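Finally opened the Poltetti tonight, the red that Musa Balogun brought back for me in October and that I've been walking past in the hallway ever since. I kept telling myself it needed a proper dinner and proper company, and then I came home hungry and tired and thought, oh, just drink it!

First glass was a letdown. Tight, sour, kind of like biting a cherry pit. I nearly put the cork back in. But I left it alone while I called Mom, and by 7 it had opened up into something else — plums, a little smoke, that dusty smell of an attic in summer. I had a second glass, and then (don't judge me, diary) a third.

Musa says the Trundero from the same hillside is even better, only they made 770 bottles and he thinks most of them are gone.

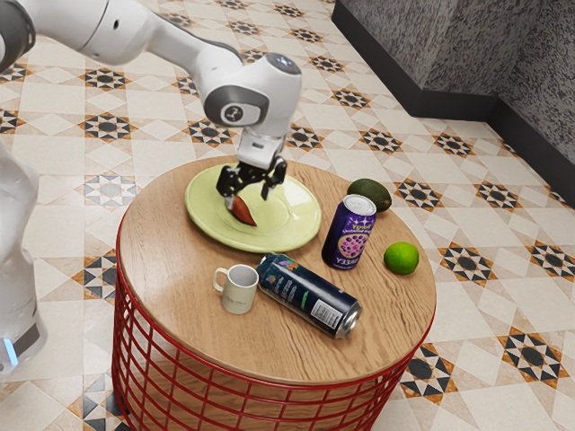
I looked it up anyway and the one shop that still lists it wants $111, so that's a no. Well, it's a no for this month. My birthday is coming and my sister never knows what to get me.

Must write down the producer of that white from Wilard before I forget it again. Mahama! It was Mahama. Going to bed with purple teeth.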